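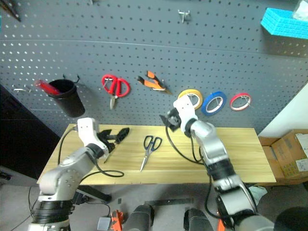
Un robot à deux bras monté dans un atelier partagé peut-il ranger des outils sur un panneau perforé ? Parfois, lentement, et à condition qu'une personne reste à côté avec la main près du bouton d'arrêt.

C'est en tout cas la réponse de Lorcan Moynihan, et c'est lui qui a construit la chose. J'étais venu à Nornurcombe avec l'idée d'en dire du mal. Les ateliers associatifs adorent les robots, ils en montent un, le filment trois minutes, puis il finit sous une bâche. Celui-ci s'appelle Tura et travaille depuis octobre au même établi, devant des pinces, des ciseaux et des rouleaux d'adhésif pendus à leurs crochets.

« Je ne vais pas vous vendre l'établi qui se range tout seul, commence-t-il. Si vous voulez un établi rangé, rangez-le. » Bon début. Je lui demande alors pourquoi il y a consacré, d'après son carnet, 304 heures. Il hausse les épaules. « La moitié pour les câbles. »

Les câbles, parlons-en. Ils pendent des poignets, font des boucles devant et sous la table, et l'on se dit que le premier geste un peu ample va en accrocher un. « C'est arrivé, oui. Une boucle trop courte et le poignet force, une boucle trop longue et elle balaie l'établi. J'ai refait le passage sept fois. » Et maintenant ? « Maintenant elle est trop longue. Je préfère. »

Aishwarya Shetty s'occupe du logiciel. Elle parle plus vite que lui et défend mieux le projet, ce qui m'a rendu plus méfiant encore. Les deux bras sont d'abord guidés à distance, geste par geste, pour constituer des exemples ; un modèle apprend ensuite à les reproduire. Elle en a enregistré 437 pour le seul panneau. « Les pinces, on y arrive assez bien. Les ciseaux, c'est l'enfer. Il faut présenter la boucle devant le crochet, avec le bon angle, et sur un fond plein de trous qui se ressemblent tous. »

Pourquoi ne pas avoir choisi un fond uni, alors ? J'ai posé la question deux fois. La première, elle m'a parlé de robustesse. La seconde, elle a reconnu que le panneau était déjà au mur.

On touche là ce qui m'agace dans ce genre de projet : la difficulté finit par servir d'argument. Un enfant raccroche une paire de ciseaux sans y penser. Tura s'y reprend, hésite, recule de quelques centimètres, et tout le monde autour retient son souffle comme au patinage artistique. Quand je le dis à Moynihan, il rit franchement. « Vous avez raison, c'est ridicule. Mais vous avez regardé jusqu'au bout. »

J'ai regardé jusqu'au bout, en effet. Pendant ma visite, sur treize essais avec des ciseaux, quatre ont abouti. Un cinquième tenait par la pointe du crochet et Shetty voulait le compter. Moynihan a dit non.

Reste la question de la sécurité, que l'on traite souvent d'une phrase dans les ateliers. Un outil pointu au bout d'un bras motorisé, même lent, ne me fait pas sourire. « Les vitesses sont bridées et personne ne passe la main au-dessus de la table quand c'est sous tension », assure Moynihan. Qui vérifie ? « Moi. » Et quand il n'est pas là ? « On n'allume pas. » La règle tient sur une feuille scotchée près de l'interrupteur. J'aurais aimé davantage qu'une feuille.

Le budget, ils n'ont pas voulu me le donner en détail. Les bras ont été achetés d'occasion, les supports imprimés sur place, le reste vient des tiroirs. Shetty évoque « roughly rien du tout, si on ne compte pas nos soirées ». Je les compte, moi, les soirées. À ce tarif, on pouvait former la moitié d'Akstead à remettre les pinces à leur place.

Que feront-ils ensuite ? Elle voudrait passer aux tournevis et aux petites clés. Lui voudrait d'abord que l'on sache répéter le même geste un mois d'affilée sans toucher aux réglages. Ils se sont disputés là-dessus devant moi – assez poliment – et je crois que c'est lui qui a raison. Un robot qui réussit un jour et échoue le lendemain parce que la lumière a changé n'est pas un outil, pas encore.

Je repasserai au printemps. Moynihan parie un café que les ciseaux seront acquis. J'ai pris le pari.

Commentaires (3)

Ayten Kurtuluş
Même problème chez nous avec les câbles. Une gaine spiralée fixée à l'avant-bras a bien aidé, par contre il faut laisser du mou au coude.

Hafiz Wuisan
Quatre sur treize, c'est peu, mais au moins le chiffre est donné. Est-ce que les outils partaient toujours du même endroit sur la table ? Ça change tout.

Gunhild Ásgeirsdóttir
Un peu dur pour les soirées. On ne demande pas aux gens qui font du modélisme si le train arrive quelque part.

Ce site utilise des cookies pour mesurer son audience. Accepter | Refuser | Paramétrer

Contact – Mentions légales – © Les Carnets d'Uniyal, tous droits réservés – Haut de page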